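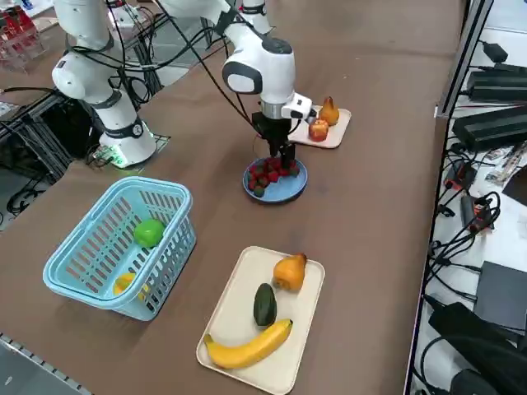
The two-arm fruit handling cell at Groltusis, with the right gripper lowered over a plate of strawberries.

Report of a visit to the Groltusis handling laboratory, Kaimal

Prepared for members of the Drosonero Growers' and Packers' Association

In September the Association's technical group visited the Groltusis laboratory at Kaimal. The visit had been arranged in the spring as a general tour, but the programme was changed at our request after Groltusis wrote to its partners about a fault in its two-arm cell. The greater part of the afternoon was given over to that fault and to the work which followed it. This report is circulated to all members with packing lines, whether or not they are considering automatic handling at present.

The group numbered nine. We were met at the east entrance at 1.15 p.m. and given a safety briefing in the canteen, as the seminar room was being painted. Members who attend in future should note that open shoes are not permitted on the laboratory floor and that there is very little visitor parking. Two of our party had to leave their cars at the garden centre on the main road and walk back.

The laboratory

Groltusis occupies the ground floor of a former seed merchant's building. The front half is offices and a cold room. The rear half holds the test cells, each with its own marked floor area and its own stop buttons. Visitors stand behind a yellow line and are taken forward in small parties by a member of the laboratory's staff.

The first stop was the cold room, where produce is held before trials. Our hosts buy from ordinary wholesalers and do not ask for graded fruit. They consider that a machine which can only manage fruit of even size is of limited use to growers, and the group agreed. We also saw a bench for testing finger pads, where a pad is pressed against a load cell many times over and then examined for wear. Several members asked about pad cleaning. The answer was that pads are wiped between trials and replaced at set intervals, but that no cleaning method suitable for a food site has yet been settled. The Association may wish to return to this point.

The two-arm cell

The cell of most interest to us consists of two white arms mounted along the far side of a brown-topped table. When our party was taken forward, the right arm was at work over soft fruit and the left stood upright with nothing in its grip. The gripper in use on the right arm is a plain one, black, with two narrow parallel fingers. Fruit was set out on the table in a light-blue basket, on a round plate and on two cream-coloured trays, and included apples, pears, a banana, an avocado and a good heap of strawberries.

The purpose of the mixed layout was explained at some length. In a packhouse a machine might meet only one crop in a shift, but the laboratory wishes to know how well a single control program copes when a firm fruit is followed by a soft one. A pear will stand a grip that would ruin a strawberry. The program must therefore choose a closing force for each item before the fingers touch it, and it was in this choice that the fault lay.

What went wrong

The following account is based on the talk given to us and on the written summary which Groltusis supplied afterwards.

The fault occurred during a long trial of 731 picks, carried out over several sessions. For most of the trial the results were good. Late in the final session the right arm, having placed an apple, moved to the strawberries and closed on them with the force intended for the apple. The first berry was crushed. The arm then lifted, recorded the pick as complete and went back for another. It continued in this manner for 19 picks before a member of staff looked across from the neighbouring cell and pressed the stop button.

No one was hurt, and the loss in fruit was trifling. The laboratory nevertheless treated the matter as a safety incident, for two reasons which were set out to us plainly.

The first was that the machine had reported success throughout. The software judged a pick to be complete when the fingers had closed to within a certain distance and the arm had reached its raised position. A crushed berry satisfied both tests. The screen showed green for every one of the 19 picks, and a person who trusted the screen would have seen no cause to intervene.

The second was what happened after the stop. The technician who went to clear the pulp from the fingers found that the gripper remained closed under power. The stop button had halted the movement of the arms as designed, but the gripper was supplied from a separate unit on the rack beside the table and that unit was not on the same circuit. The technician noticed the indicator lamp and withdrew. Had the lamp been overlooked, a hand might have been between the fingers when they next moved.

The cause

The wrong force was traced to a delay in passing messages. The program which recognises the fruit sends its finding to the program which controls the gripper. If no new finding arrives in time, the gripper program keeps the last value it was given. In the final session the recognition program had slowed down, and its messages were arriving late or were being dropped. The last value safely received was the one for an apple.

The slowing itself had a humble origin. A record of every trial was being written to the same computer that ran the recognition program, and the disk had become nearly full. The laboratory had a rule that old records should be moved off at the end of each session. The rule was written in the session notes but had not been put on the start-up checklist, and on that occasion it had not been followed.

Our hosts were candid on this subject. They did not place the blame on the person who had run the session. In their view the failure was one of design, in that a full disk should never have been able to alter the force applied by a gripper. The group was grateful for the openness with which this was said, and several members remarked that they had met similar troubles with weighing and labelling equipment.

What has been changed

Groltusis described the following changes, all of which were in place on the day of our visit.

Each force value now carries a time limit. If it is not renewed within the limit, the gripper opens to its widest position and the arm stops where it is.

The gripper supply has been moved on to the stop circuit. A guide showed us the written test for this, which is carried out at the start of each working day and signed for.

A pick is no longer recorded as complete on finger position alone. The program compares the final finger gap with the size estimated before the pick, and a large difference halts the trial.

Trial records are written to a separate computer.

Clearing the fingers by hand now requires the gripper supply to be switched off at the rack and a tag to be hung on the switch.

The trial has since been started again from the beginning. Our hosts declined to quote results until it is finished, but confirmed that the new time limit had already halted the cell on several occasions. Each halt was found to have been caused by a late message. This was regarded as satisfactory, though it does slow the work.

Discussion

Questions were taken in the canteen over tea and continued until after 4 p.m. A full note has been kept and may be had on request. The main points are given below.

Members asked whether a camera watching the fruit after each pick would not be simpler than comparing finger gaps. The laboratory has tried this. Juice on the lens and shadows from the arm gave false alarms, and the method has been put aside for now.

It was asked whether the stop circuit fault might exist in equipment already sold to growers. Groltusis does not sell complete machines and could not speak for those who do. It did advise that any site with a gripper, suction head or cutter added after the original installation should check how that part is supplied. A tool bought later is often wired separately, and the stop button may not reach it. The group considers this the most useful advice of the afternoon.

There was some difference of opinion on the question of supervision. Certain members held that no such machine should run without a person standing beside it. Others pointed out that the cell had been supervised, at least on paper, and that the person concerned had been looking after two cells at once. Our hosts now allow one cell to each member of staff during soft fruit trials. Whether a packhouse could afford the same was not resolved - the labour saved would in many cases be lost again.

A question on the price of the arms was not answered, as the terms of purchase are confidential.

Fluvum software

A short part of the visit was given to Fluvum, the record-keeping software in which the laboratory logs faults. Every fault is entered on the same form, however slight, and 73 entries had been made for the two-arm cell since it was built. We were shown several. Most were minor: a loose cable tie, a dropped pear, a tray set down in the wrong place. Two entries made some weeks before the incident did mention slow messages. They had been closed without action when the cell was restarted and the slowness went away. The laboratory now keeps such entries open until a cause has been found.

Recommendations to members

Members with automatic equipment are asked to test whether each stop button removes power from every moving part, including tools fitted after installation, and to keep a dated record of the test. The test should be made by a competent person and with the line clear of staff.

Members are also asked to find out from their suppliers what a machine does when it loses contact with its camera or scale. A written answer should be sought.

The technical group will draw up a one-page form for both purposes and send it out with the next newsletter. Completed forms need not be returned to the Association, but comments on the form itself would be welcome.

The Association thanks the staff of Groltusis for their time and for the tea. A second visit has been offered once the present trial is finished. Places will be limited to nine as before, and members who could not attend on this occasion will be given first call.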